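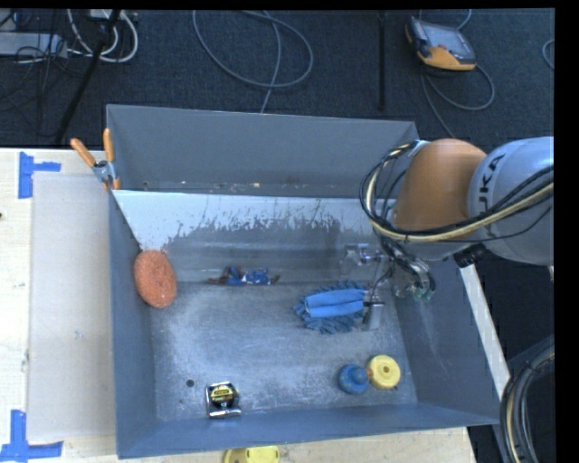
When I first moved to Kenevthorpe, I bought the local newspaper to improve my English. I read the weather, the football and the small advertisements, but the page that taught me most was the one with the death notices. I am still a reader of this page after many years, and I want to defend it, because I think it is being lost, and the people who decide such things do not seem sorry.

In the town where I grew up, we did not write obituaries for ordinary people. We printed a sheet with a black border, with the name, the age and the hour of the funeral, and we fixed it to the church door and to the wall near the bakery. It told you when to come and it did not tell you who the person was. We supposed that you knew this already. So I was surprised to find, in an English newspaper, that a woman who had worked in a school kitchen could have a whole paragraph. It said that she had kept bees, that she had been born in Navham above a shoe shop, and that she did not like to be photographed. I never met her, but I remember the bees.

Now the same newspaper asks families to pay by the word. The notice of my neighbour, who died in March, would have cost 428 pounds if the family had printed all that her daughter wrote. They cut it and cut it again. In the end it said "peacefully, at home" and "family flowers only". Her forty years of singing were removed, and also the name of the village where she was a child. I have read the long version, on two pages of lined paper, and it was good writing. It is in a kitchen drawer now.

People tell me that this does not matter, as everything can be put on the internet for nothing. I have looked at these memorial pages with an open mind. Some are touching. But many of them disappear when the company closes or when somebody stops paying, and the messages below are often from people who write the same three words. A newspaper is kept. In the library at Navham you can ask for the bound volumes and find a carpenter, or a baker, who died before your grandmother was born. I do not know if anybody will be able to do this with a web page in eighty years. I have my doubts.

There is another objection, and I take it more seriously. A friend says that obituaries are not honest. Everybody in them was loved by all, everybody had a wonderful sense of humour, and the difficult fathers become "a strong character". She is right that the language is soft. But a careful reader learns to understand it. When a notice says "he did not suffer fools", I know something about his dinner table. When it names two wives and gives the same number of lines to each of them, I know that a family has sat together and discussed it, perhaps for a whole evening. I do not ask that a death notice should tell everything. A court does that, or a biographer.

What I ask is that it should contain facts. I would exchange all the wonderful smiles for the name of one street. The best one I ever cut out was for a man called Rodrigues, and it gave the number of his bus route, the allotment where he grew his onions, and the fact that he learned to swim at sixty. It had fewer words than this paragraph and the one before it.

The undertakers, Moranetti, in the high street, have a printed form which helps families to write the notice. It has boxes for the dates, the survivors and the charity. I asked them if they would add one more box, for something that the person did with their hands or knew by heart. They were polite and said they would think about it.

As for the newspaper, I believe it could give every family 1000 letters free of charge, once, as a duty to the town. It would fill perhaps one more page in a week. They have found space for a page about kitchens that are for sale, so I suppose that the paper itself is not too expensive.

I have started to write my own, in both languages. The English one is shorter and it has my street in it.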